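Rulby Breakfast Club: progress report, June

The grant has been spent more or less as promised, a first for us. We served almost 1000 breakfasts at the Abu Hammour hall.

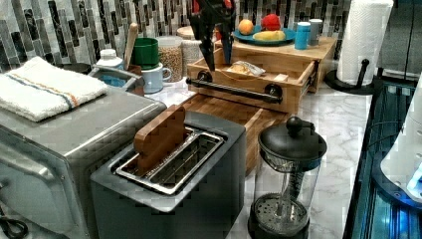 Attendance dipped during exams, then recovered with an appetite. Toast remains the favorite, and a two-slot toaster sets the pace of the morning - slowly. We would like 375 toward a bigger one.

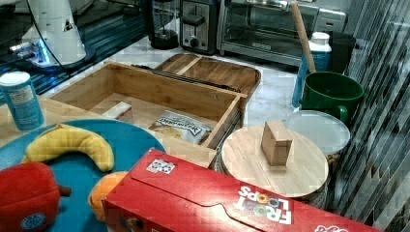
Qistina Pattinasarany wrote that her boys now get up before she does, and could we please open later.

Fruit is still a hard sell.

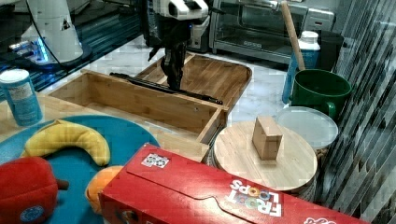

Next quarter

Open at 7, as before. Find a cheaper milk supplier than Riltudov.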